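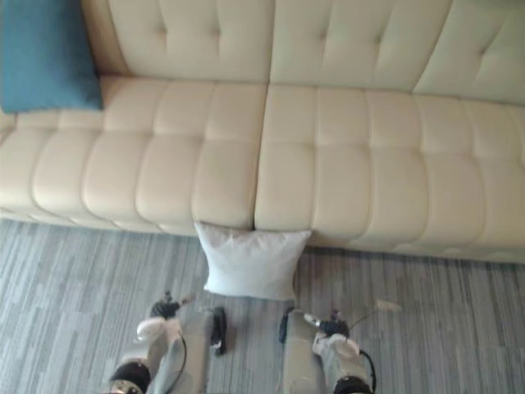
Thread: the dogs at the Drundgate yard

Home | Threads | Replies | Media | About

Last updated Aug 31, 2021

1/ A few people asked me to put everything on the Drundgate dogs in one place. I've been following it since the start of August. Some of this was in my earlier posts and some is new.

2/ The yard is behind the old Flenel depot on the east side of Drundgate. It was used for storing scrap and tires. The dogs were kept there on short chains, with no shade on the south side and very little on the north.

3/ A driver who delivers along that road heard barking for several days and stopped to look through the fence. He filmed less than a minute on his phone and sent it to the animal control office. He also sent it to a local group, and that is how most of us saw it.

4/ Animal control went in the next morning. They took out 8 dogs. One more was found dead near the back wall. I'm not posting the video again. It has been shared enough and the people who need it have it.

5/ Of the eight, four were in bad shape. Neck wounds from the chains, heavy ticks, and two of them were too weak to stand for long. The other four were thin but walking and eating by the same evening.

6/ They went to the Chmielewska shelter. Iwona Zieliński runs the intake there and she has been very patient with my calls. She told me the youngest is under a year old and the oldest is probably past ten.

7/ One of the weak ones died on the second night. She was a brown female with a white chest. The vet put it down to kidney failure after a long time with too little water. So there are seven now.

8/ On the owner. The yard is rented by Wojciech Borkowska. He has told the local paper that he fed the dogs every day and that a worker was supposed to fill the water when he was away. He says he was away for most of the month.

9/ He has been cited for neglect and for keeping dogs without licenses. He has not been convicted of anything. Please stop posting his home address in my replies. I have been removing it and I will keep removing it.

10/ There is a hearing set. I've asked for the time and will add it here when the clerk's office answers. The public can attend but seating is limited.

11/ Something that bothers me more than the owner's story is the record of complaints. Neighbors say they called more than 50 times over two years. The office says it has far fewer on file, and that several were closed after a phone call with no visit.

12/ I've asked for those files. The town has a set number of days to answer. I'll post what I get, with neighbors' names blacked out.

13/ A correction to what I wrote earlier. I said the dogs were used for fighting. I had that from one person and I should have waited. The vet found no bite scars of that kind on any of them. I've deleted that post.

14/ What the shelter can use: plain dry food, old towels, flea and tick treatment in the original box. They have enough collars and they have asked people to stop bringing toys for now. Drop off is at the side gate before noon.

15/ The Prarnirik clinic is doing the surgery on two of the necks and has cut its bill by half. You can pay toward the rest by calling their front desk and saying it's for the Drundgate dogs. I don't collect money myself. If an account with my name asks you for any, report it.

16/ None of the seven can be adopted yet. They are being held as evidence until the case is settled – that could take months. Foster homes are a different matter, and Iwona is taking names. You need a fenced yard and no cats, at least for the two big males.

17/ If you see an animal chained with no water, write down the place and the time, take a photo from the street, and call animal control. Ask for a case number. Don't climb the fence. A man did that here the week before and the dogs' chains were long enough to reach him.

18/ I went by the shelter this afternoon. The young one took a piece of chicken from my hand and then went back under the bench. The old one slept the whole time I was there. More when I hear from the clerk.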